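Fosby Mineral Tabletop – Care and Resealing Guide
Section 7: Resealing a worn surface

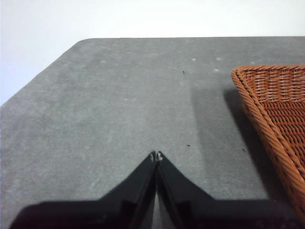 Fig. 7-1. Gray tabletop with scuffed finish and lighter blotches; wicker basket at right.

The surface is supplied with a factory coat of Liltisa matte sealer. Reseal when smudges no longer lift with a damp cloth, or when water soaks in instead of beading. A full reseal takes 48 hours, including curing time.

Before you start
Remove all items from the top. Check that the sealer can is marked "matte". Gloss sealer (part 1882) is for edge strips only and must not be used on the flat surface.

CAUTION: Do not use bleach, vinegar or scouring powder. Acids will etch the surface permanently.

7.1 Cleaning
1. Vacuum the surface with a soft brush head.
2. Mix one capful of Zukus neutral cleaner in a bucket of lukewarm water.
3. Wipe from the center outward, including the angled corners.
4. Rinse with clean water and dry with a lint-free cloth.
5. Leave to air dry overnight.

NOTE: Dusty streaks that return after drying are cleaner residue. Repeat step 4.

7.2 Applying the sealer
1. Stir the sealer. Do not shake the can – air bubbles will dry into the finish.
2. Pour a small amount onto the foam pad supplied.
3. Apply a thin coat in straight, overlapping passes.
4. Wipe off any excess before it turns tacky.
5. Allow 2 hours, then apply a second coat at right angles to the first.

CAUTION: Keep the room ventilated. Keep open flames and heaters away from the work area.

7.3 Curing
Do not place anything on the top until curing is complete. Baskets, trays and planters without felt pads may mark a fresh coat. Avoid standing water for the first week.

NOTE: Tops with the Seppälä oil finish are not covered by this section. Refer to Section 8.

If the finish remains patchy after curing, sand lightly with the fine pad and repeat 7.1 and 7.2.

Revised April 2018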